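Clitetti Planner - motion planning software for small desktop arms

If you have ever spent an afternoon nudging a little arm around one waypoint at a time, hoping it won't swipe your drink off the table on the way to the part you really wanted, then Clitetti was written with you in mind. It plans the whole reach for you, from the folded rest pose out to the object and back again, and it steers well clear of whatever else is standing on the board.

You tell Clitetti what to pick up and what to leave alone. Things to leave alone are called keep-outs, and you can draw them by hand or let the Rikov perception add-on suggest them from a single camera view. Each keep-out gets a margin of 40 mm to start with, which you are welcome to shrink once you trust your setup (Marisol Maldonado, who wrote most of the planner, runs hers a good deal tighter, but she has had years of practice!).

We are rather proud of the preview window. Before a single servo moves, you can drag a slider along the planned path and watch the links, the gripper and the fingertip go by, with the closest approach to each keep-out shown in millimeters. If something looks off, grab the path, pull it where you like, and the planner will fill in the rest.

What comes with a license
Clitetti Planner for Windows and Linux, good for 2 computers
Joint models for 4 common servo arm layouts, plus an editor for your own
Python bindings and 127 pages of manual, with plenty of worked tasks
Email help from Leopoldo Mendoza and the rest of us at Grolammont

What you will need
A servo arm with position feedback, a USB port, and a flat surface to work on. The perception add-on also needs a fixed camera and is sold separately.

Version updates are free for as long as you own the license, and the next one, with smoother handling of short reaches, is due in December. Schools and clubs are welcome to write to us about shared licenses - we like hearing what you are building.
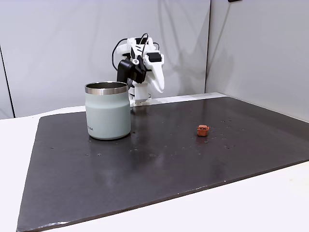 Pick target: orange-brown block. Keep-out: mint-green tumbler.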